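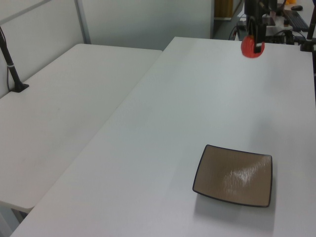 3 min read

I used to own a fruit bowl. A big deep one, from a market stall in Fenbridge, and I loved it right up until I worked out how much fruit I was throwing away. Everything at the bottom got squashed and forgotten, and by the time I dug down to it the peaches had gone to mush (and the fruit flies had moved in!).

So last October I switched to a plain square dish with a low rim, and I've been boring my friends about it ever since. Mine's brown and glossy inside and cost me 4 dollars at the thrift store in Peston. A few things I've picked up along the way:

Keep it to one layer

If a piece of fruit has to sit on top of another one, it goes in the fridge instead. You can see everything you've got, and you can spot the soft one while it's still good enough for a crumble.

Try red fruit on brown

Silly, maybe, but I eat more fruit when it looks nice. Red apples against a tan or brown glaze look like something out of a painting, and on a white table they're the first thing you notice when you walk in. 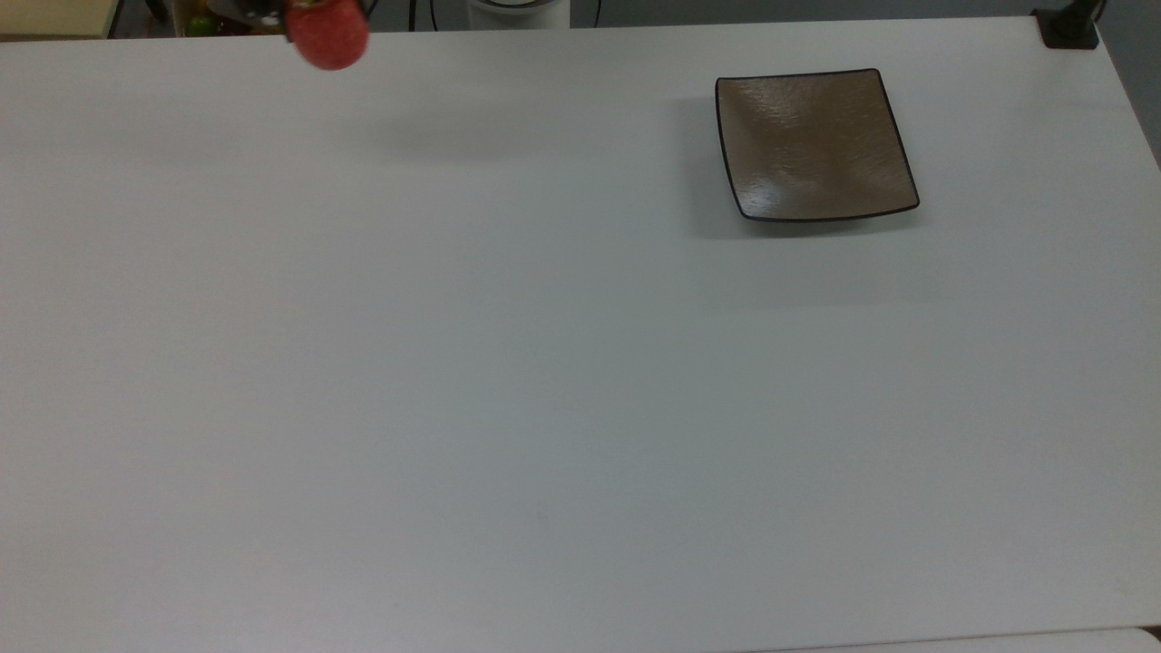 Clear the table first

I know, I know. But a dish of fruit in the middle of mail and keys just becomes more clutter. I wipe mine down with a damp cloth and a drop of dish soap, let it dry, and put the dish back off to one side so there's still room to roll out dough. Scuffs on a white top will often come up with baking soda paste – test a corner before you go at it.

Bananas live somewhere else

They make everything near them ripen faster. Mine hang on a hook by the window.

Wash when you eat

Damp apples spoil sooner, so I rinse each one right before I bite into it. The dish itself gets a wash in warm soapy water whenever it's empty, and I run an old toothbrush along the rim where the sticky stuff collects.

Too many apples? I peel and chop about 200 grams, add a splash of water and a pinch of cinnamon, and simmer until soft. Very good on oatmeal, even better cold out of the jar at 11 at night.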